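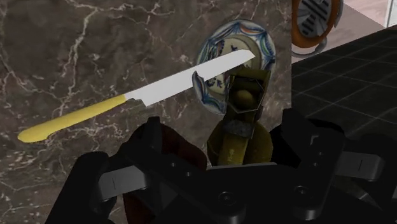 A knife with a mustard-yellow handle on a brown marble countertop.

8 min read

By the time the second all-hands invitation arrived, So-ying Liao had already heard the news from the man who filled the snack shelves, who had heard it from somebody in facilities, who had seen the new door signs stacked up in a hallway with the paper still on them. Hedbridge was buying Flumen. Or merging with it, depending on which email you read, and there were a good many emails that morning, each one warmer than the last.

She had been at Flumen for most of her working life. She had come in when it was a payroll program that ran in three counties and crashed every time somebody was paid on a leap day, and she had stayed through the two rebrands, the one with the wave and the one with the slightly smaller wave. Her title was Senior Release Editor, and what that meant was that she wrote the notes. Every time the software changed, even by a hair, So-ying wrote the little paragraph that told people what was different and what they ought to do about it. She had written 3047 of them. She knew the number because the notes were numbered, and the last one, about a date picker, was sitting in her drafts folder waiting for a comma.

The all-hands was held at four, on a video call, with a piano playing while people joined. The chief executive wore a vest. He said that Hedbridge and Flumen were two rivers, and then seemed to remember that Hedbridge was not named for a river, and said a river and a bridge, which pleased him so much that he said it again. The combined product would be called Livo. A slide came up with the word on it in peach, in a font so rounded that So-ying first took it for Liuo.

"Will there be changes to the team?" somebody typed in the chat.

"Great question," said the chief executive, and the piano started up again.

She went home and told her husband's old cat, and then she called her sister, who had been laid off from a bank and a shoe company and was very good on the telephone at such times, and who told her to copy her contacts, to eat something with vegetables in it, and not to volunteer for anything. So-ying promised on all three counts. The next morning she volunteered for the migration.

Well, somebody had to do it! All the old notes were to be moved into the Hedbridge help center, and the Hedbridge help center was run by a program named Kiss, which stood for something that began with Knowledge and went downhill from there. Kiss did not like long notes. Kiss allowed 600 characters and then stopped, wherever it happened to be, so that a paragraph about overtime for night nurses ended "and under no circumstances should you" and left it at that.

So she sat down, in the first week of September, to trim them by hand. There were 1663 that ran over. Her new manager, a cheerful young fellow from the Hedbridge side whose camera was always pointed slightly at his ceiling fan, told her there was a tool that could do the whole batch overnight.

"I'm sure there is," said So-ying. "I'd like to look at them first, if it's all the same to you."

He said it was all the same to him, and I believe it was. He had come in with a list of 52 things to integrate, and old release notes were close to the bottom, just above the loyalty mugs.

It was slow going, and she found, rather to her surprise, that she was having a lovely time. She had forgotten nearly all of them. Here was the note from the winter the tax tables came in late and the whole floor had slept in the office under their coats. Here was the one about the printing bug, which she had written with a fever, and in which she had spelled "paycheck" three ways. Here was an apology, a real one, from before the lawyers started reading the notes: "We got this wrong, and some of you were short on your rent. It is fixed now, and if you call us we will stay on the phone until yours is fixed too." She remembered that week. She remembered eating crackers at her desk with the receiver tucked under her chin, reading numbers back to a school bus driver who kept thanking her, until So-ying had to put her on hold for a minute and look at the wall.

The apology came to well over the limit. She took out an adjective and put it back. She took out the rent, and the thing went flat as a plate, so she put that back as well. In the end she split it in two, with "continued" at the bottom of the first, and Kiss swallowed both halves without complaint. After that she split everything she cared for. Her manager noticed only that the count was going up when it should have been going down, and he asked her about it on their next call, with the fan turning slowly above him.

"It's a richer library than we thought," said So-ying.

"Love that," he said, and wrote it down.

The Livo launch was a virtual convention with a lobby you could walk around in, if you could work the arrows, and she spent most of the keynote stuck behind a fern. When she got loose there was a booth marked Heritage, and in it, on a long scrolling wall, were the notes. Somebody had needed something to fill the space. A few people were standing in front of it, or their little round-headed figures were, and one of them had typed, under the second half of the apology, "I was at the district office when this happened. A lady there called me back at nine at night."

So-ying read it twice. Then she found the comment box, which took her some doing, and typed, "I remember. How is the bus driver?"

She made herself a cup of tea while she waited, and when she came back to the desk the three small dots were moving.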